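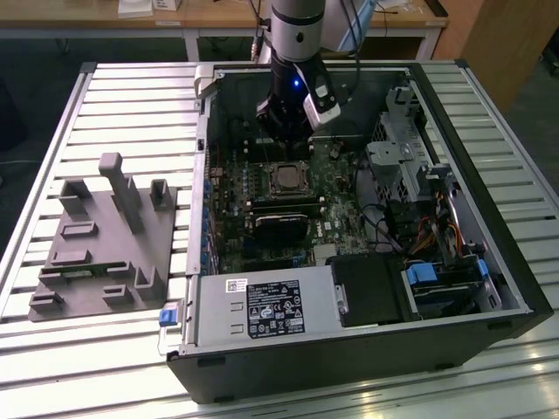 Ticket opened February 7, 2022, priority normal, assigned to me because I'm the one who said "oh, I'll take a look at it" in the hallway. The complaint is that the old tower from the Bloxham front office shuts itself off, sometimes after an hour, sometimes before you've even typed your password. I've laid it down on its side on the slatted table with the side panel off, and the CPU socket is empty at the moment, so please don't anybody hit the power button "just to see." The board has DELL printed on it and I'm treating it as the stock board until I find out otherwise. I'm going to keep my notes in this ticket as I go, mostly so Hooman doesn't have to ask me three times a day (hi Hooman!).

What the user told us

Siiri Paju has been using this machine for the Gilard invoices. She says it started back in September, maybe once a week, and she just turned it back on and kept going. By January it was every day. No blue screen, no beep, no warning, it's on and then it's off. She also mentioned the fan had gotten loud and then gotten quiet again, which I perked up at, but she couldn't remember which came first.

Things I tried before opening it up

Different wall outlet, different power cord, no power strip. Still shut off. Ran it with nothing plugged in except the monitor and keyboard. Still shut off. Sat in the BIOS screen and watched the temperature, and wow, it was at 90 C and climbing while doing absolutely nothing. It cut out while I was looking at it. So I'm leaning hard toward heat, but I've been burned before (sorry) by deciding too early, and I'm not ruling out the power supply yet.

Update, same day, after lunch

Took the cooler off. The old thermal paste was like chalk, it came away in flakes, and there was a bare patch toward one corner where I don't think it was touching at all. One of the cooler screws was also just spinning without grabbing anything. I cleaned up the processor with alcohol and put it in the little plastic clamshell on my desk, labeled. PLEASE leave that where it is.

Looked over the socket with a flashlight while I had the chance and didn't find any bent pins. The capacitors all look flat on top to me, no bulging and no crust. I was kind of expecting at least one bad one on a board this age, so that's a nice surprise.

Comment from Hooman Fallahi

Is it worth fixing? We have a couple of the Brilgate ones in the closet.

My reply

I'd like to, yeah! Siiri's label printer software is a pain to move and I'd be spending a whole afternoon on that. Paste and a screw is pretty cheap. If the power supply turns out to be bad too then I'll give up and we'll go get one from the closet, deal?

Update, next morning

Put the power supply on the tester. The 12 volt reading was fine, the 5 volt was fine, and it stayed that way for 18 minutes before I got bored and went for coffee. It's staying in.

Grudance had the cooler screws in stock but only in a bag of 24, so we now own a lifetime supply. They're in the second drawer with the zip ties. Processor is back in, new paste, all the screws grab the way they should. I tightened them a bit at a time going corner to corner.

First boot complained about the date and time, so I put in a new coin cell while I was in there and set the clock. No other errors.

Update, late afternoon

Idle temperature is sitting in the low 40s. Ran the stress test for roughly 3 hours and it never shut off. The fan is audible but it's a normal kind of audible. Side panel's back on.

Still to do

Move it back to Siiri's desk, and NOT down in the corner behind the paper boxes where it was before. Check the label printer still prints. Then leave this ticket open for a week and let her tell me if it drops again, and if she's happy I'll close it.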